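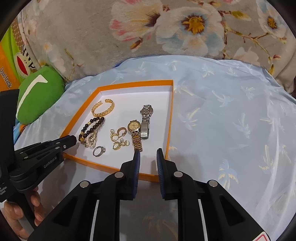 Skudmont password manager, three months in

We moved the whole office over to Skudmont in February, all 67 of us, and I've been meaning to write it up ever since. I look after the IT for a small lettings firm in Clurkville (two branches, one very old server cupboard) and before this our shared logins lived in a spreadsheet called "misc". I'm not proud of it.

Setting it up took me a Sunday morning. You point it at your user list, pick who belongs to which group, and it sends everyone an invite. I'd put aside a week for stragglers and was down to 6 by Tuesday, and they were all on leave!

What I love most is the sharing. If accounts need the bank login while someone's off, I can lend it to them for a set time and it takes itself back again. The phone app is lovely too, quick to open and with decent big buttons. We had Sotomayor before, which did the same job on paper, but filling in a login on the property portals was hit and miss and people just gave up and wrote things on sticky notes. I haven't seen a sticky note in weeks.

A few grumbles. The search doesn't cope with typos, so "Erkow" typed as "Erkov" finds nothing, and Erkow is our phone supplier so that comes up a lot. The reports page only goes back 9 weeks unless you pay for the next plan up. And the browser add-on logs you out whenever the laptop sleeps, with no setting to change it that I can find – if anyone knows where it is, please leave a comment.

Support have been great, mind you. I've written to them 3 times and had a proper reply the same day each time, from someone who'd read what I'd asked.

Four and a half stars. Fix the search and I'll happily make it five.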